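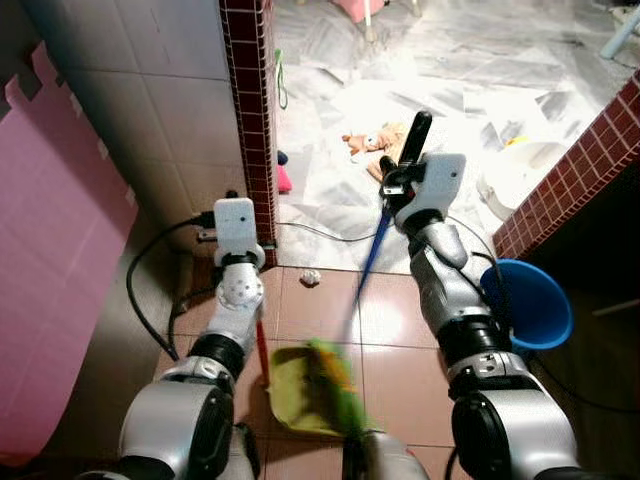
Sebastian Street Community Garden
Minutes of the Spring Members' Meeting
4/16/18, 6:30 p.m., main room

Present: Crisanto Malabanan (chair), Rosalinda Agbayani (minutes), Mark Anthony Macapagal, Ragnheiður Hafstein, Florante Ambrosio, and a very good turnout of plot holders. Sign-in sheet is in the green binder.

Crisanto opened the meeting at 6:35 and asked people to squeeze in so the folks standing at the back could sit down. What a nice problem to have in April!

1. Minutes of the winter meeting

Approved with one correction. The variety Florante recommended for the shady plots was a loose-leaf lettuce called Nesura, and the winter minutes had it down as a spinach. Two members had gone looking for the spinach. Apologies from the minute-taker.

2. Money

Mark Anthony reported a balance of $2,467 after the water bill and the spring compost order. Plot fees are nearly all in. He read out the plot numbers still owing and will call those people himself this week.

Ragnheiður asked whether the balance included the deposit for the tiller rental. It does, and we get that back when the tiller goes home clean.

There was a good long talk about how much to keep in reserve. Mark Anthony would like never to go below $2,000 during the growing season, after what happened with the burst pipe by the lower gate. Several people thought that was on the high side. Florante said he would sleep better with it and so would his tomatoes. Motion to hold the reserve at $2,000 through the end of the season: moved by Mark Anthony, seconded by Florante, carried.

3. Seed swap report

Ragnheiður was beaming through this whole item and with good reason. The swap was the busiest we have had, with people still at the tables when it was time to lock up. Beans went first, as always, then the peppers. We ran out of envelopes and somebody's kids spent a happy hour folding new ones out of old seed catalogs (they came out lovely, and we should do it on purpose next year).

The surprise of the day was a squash that an older couple from across the river brought in. They call it Vudgate and have been saving seed from it for years. It is a winter squash, blue-gray skin, keeps until spring if you store it cool. Ragnheiður has a jar of the seed and will start a tray for anyone who wants a plant. Please only ask for one if you have room for it to run, and she does mean run. Names to her by the end of the week.

Left over: a lot of kale seed, some dill, and a big bag of sunflowers with no label. The sunflowers will go along the east fence and we will find out together.

4. Water

Crisanto walked the line with Florante last weekend. Both spigots on the upper side are fine. The one near the herb bed drips at the handle and needs a new washer. Florante has the part and will do it before the next watering rota starts.

Discussion of soaker hoses. Rosalinda has used one on her own plot for two seasons and is completely sold on them. Her beans had less mildew and she spent her evenings picking instead of standing there with a hose. Questions about whether the pressure at the far end is good enough. Crisanto suggested we try it on the shared bed first, with a hose laid under straw, and look at it again at the summer meeting. Everyone seemed happy with that.

Reminder that the rain barrels are for watering cans only. The little pump somebody left in the second barrel is in the shed and can be claimed there.

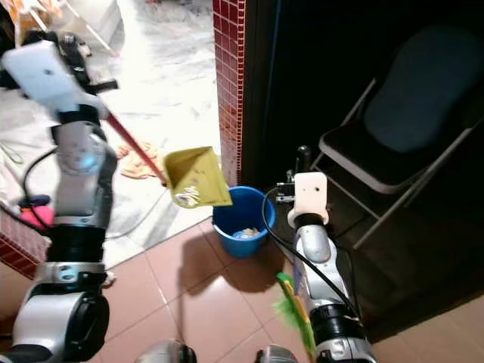 5. Compost

The new bins are working beautifully. Florante stuck the long thermometer in the middle one in front of a small crowd before the meeting and it was steaming away. He would like to see more dry stuff going in with the kitchen scraps - leaves, torn cardboard, anything brown. There are bags of last fall's leaves stacked behind the bins for exactly this. One handful of scraps, two handfuls of leaves is the way he puts it.

No meat, no bread, no citrus by the sackful. Tea bags are fine if you tear them open.

A member asked about grass clippings from home. Yes, if the lawn has not been treated with anything. If you are not sure, please leave them at home.

Finished compost from the left-hand bin can be taken from the first of May. One wheelbarrow load per plot to begin with, then whatever remains is open to all.

6. Open garden day

Set for a Saturday in May, date to go up on the board once the plant sale at the high school is confirmed, so that we do not clash with them. Crisanto wants to keep it simple this year: gates open, plants for sale, people standing by their own plots ready to talk. He feels we had too much going on last time and visitors missed the actual gardens.

Plant table: Ragnheiður and Rosalinda. Tomato seedlings are coming along, including 15 of Florante's big pink ones, which will go fast. Price per pot stays the same as last year.

Food: Mark Anthony has offered to grill. There was applause. A sign-up sheet for salads and cold drinks went around and came back nearly full.

Kids' corner: planting beans in paper cups. We need cups, potting mix and one more grown-up.

Music: the fiddle and accordion trio Kurer have said yes! They played at the harvest supper and some of us are still humming. They will play two short sets near the herb bed and only ask for lunch and shade. Crisanto to borrow a canopy.

7. Empty plots and the waiting list

We have two plots that have not been touched since last summer. Crisanto has written to both holders and had a warm reply from one, who has been away looking after family and would love to share her plot with someone on the waiting list until fall. The chair thought this was a wonderful idea and asked if we should make sharing a regular option. Much support. Rosalinda will draft a few lines for the garden rules and bring them to the summer meeting.

If we hear nothing about the other plot by the end of the month, it goes to the next name on the list.

8. Any other business

Slugs. Everyone has them. Beer traps, copper tape and going out with a flashlight after dark all had their supporters. Ragnheiður swears by a board laid flat between the rows and turned over each morning.

The blue-handled pruners are missing from the shed again. Please check your bags.

A member asked if we could plant a second plum by the gate. Florante thinks the first one would fruit better with company and offered to look into which kinds flower at the same time. He will report back.

Thanks to Rosalinda for the rhubarb cake.

Meeting closed at 8:10. Summer meeting date to be posted on the board.

To do
Mark Anthony - call members about unpaid fees
Florante - washer on the herb bed spigot; plum varieties
Ragnheiður - squash seedlings, list of names
Crisanto - canopy; open day date; follow up on the second empty plot
Rosalinda - draft wording on shared plots; soaker hose for the shared bed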